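Bralbridge Robotics Club
Pre-run safety checklist, Grellow (two-arm mobile unit), laundry task
Form 7, inspection of Oct 8, 2019. Comments by the club safety officer.

Mark each item OK, FIX or NO RUN. A blank counts as NO RUN. Last term's forms came back with OK down the whole page in one stroke of the pen, and I don't believe anyone looked.

1. Floor and work area
Bags, chairs and drink bottles out of reach of both arms at full stretch. OK.
Tape line on the floor for onlookers. FIX.
Comment: The line was peeling at one end and people were standing on it. Tape is cheap. Redo it before the demo.

2. Emergency stop
Press it with the arms moving slowly and nothing in the grippers. OK.
Comment: Stopped both arms. I would still like to see it tested with the tracks driving, which the team says "should be the same." Then it will be no trouble to show me.

3. Tracks and base
Check rollers and treads for grit, thread and hair. FIX.
Comment: Pulled a length of sock thread out of one side. If we are going to practise on laundry, this needs checking after every session and not once a month.

4. Cables
Plugs seated, tape tabs in place, enough slack for the full swing of each arm. FIX.
Comment: I don't like the slack. Each gripper has a black cable running from its sensor module, and both go down across the floor beside the arms. The tracks are right there. I was told the base stays parked during the basket task. It stays parked until somebody bumps the controller. Clip them up along the forearms.

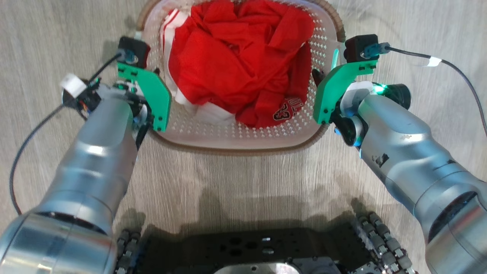
5. Grippers
Green bracket plates tight, screws all present, fingers not bent. OK.
Comment: Screws checked by hand with the driver from the Tuncer kit. The cut-outs in the plates have edges that could snag a loose knit. The team says it hasn't happened. They have mostly been using smooth fabric, so I wouldn't expect it to have.

6. Basket and load
Basket undamaged, nothing hard in the clothes, no drawstrings or open zips. OK.
Comment: The red jersey with the 23 on it is fine to use. It's a bright, easy thing to pick out, though, and I'd be more impressed by a grey towel. Please don't write "handles all laundry" on the poster.

7. Arms
Joints free of play, scuffs noted, lights normal at start-up. OK.
Comment: There are small scuffs on the right arm. Nobody could tell me when they got there. Write them in the log, with a date, next time and every time.

8. Battery and charger
Charger 3814 only. Battery case dry, not swollen, not hot. OK.
Comment: The other charger on the shelf, 3232, has the same plug and is not for this unit. Label it or move it to the Ustik cupboard.

9. Speed limit
Set to 65 per cent or lower for any run with people in the room. NO RUN.
Comment: Found at full speed. "We forgot to put it back" was the reason given. Reset while I watched, then changed to OK.

Result: cleared for supervised practice only. Items 1, 3 and 4 to be fixed and shown to me in person before the October demo. A message saying they're done won't be enough.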